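**Family visits during the first weeks of residential treatment**

My brother, age 26, will enter the Vatine residence in August for alcohol treatment. The admission letter refers to a "settling period" of 168 hours. Are relatives permitted to call or visit during that time, and may clothing be sent?

**Answer 1** (accepted)

Visits are not permitted during the settling period, which begins at admission. One telephone call of 20 minutes is allowed on the fourth day, placed by the resident. Family sessions may be scheduled once the period has ended, provided the resident has signed the consent form. Without that form, staff cannot confirm that he is in residence.

Clothing is accepted at the front office until 4 p.m. Please label each item, including hats and shoes.

Uldis Pärn, family liaison, Vatine

**Answer 2**

Consent form is on the back of the admission letter. We missed it.

**Answer 3**

At Rimkutė the rule was different and we paid a deposit of 80 for the locker. I do not know whether Vatine requires one. Please inquire before arrival.

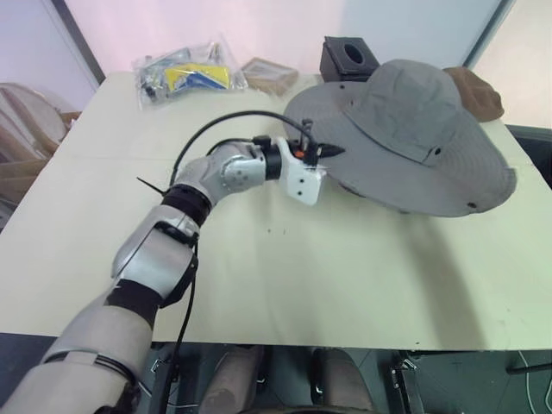
*Gray bucket hat on a tabletop*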